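Bed folding

Bed folding (also flat folding, in Canada sometimes mattress folding) is the household practice of sorting and folding clean laundry on a made or half-made bed instead of a table or bench. Usually done on the fitted sheet, with the top covers pulled off or pushed down.

Surface. A plain fitted sheet in one dull colour is preferred, beige, khaki, grey. Dark or bright garments show up against it and stray socks get found. Elastic corners hold the sheet taut, so the cloth doesn't travel with the garment when a sleeve is pulled straight. Doonas are too soft, and creases pressed in on one tend to come back out crooked.

Method. Garments are tipped out in a heap at one side and taken one at a time. Each is shaken, laid face down, smoothed from the collar outward. Sleeves in, then thirds or halves. Finished pieces go to the pillow end. Crumpled cotton is best done first — it sets its wrinkles while it waits. Knits can wait. Underwear often not folded at all.

Variants. The Tarkby fold, named for the boarding house where it was taught, brings the hem up before the sleeves go in, giving a squarer packet. The Thorlacius roll is a travel version, tight from the hem and tucked into its own collar. Both are decribed in the Bornora household handbook, first printed in May in a run of 1000 copies and reissued with 11 extra plates.

Height. Main drawback. Most beds sit well below bench height and long sessions are hard on the lower back. Kneeling helps, or sitting on the edge with the heap behind. The handbook gives 90 cm as a comfortable working height, which few beds get near. The Dumel board, a stiff panel laid over the mattress, raises the surface a bit but slides on smooth sheets and never really caught on.

See also: ironing, airing cupboard, hospital corners, sock pairing

A blue garment on a beige fitted sheet:
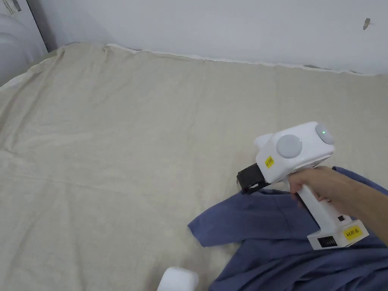 Ea Vigfúsdóttir comments that the height section is too hard on the Dumel board, which stays put perfectly well if theres a towel under it, and that the Tarkby fold was always hem last in her family.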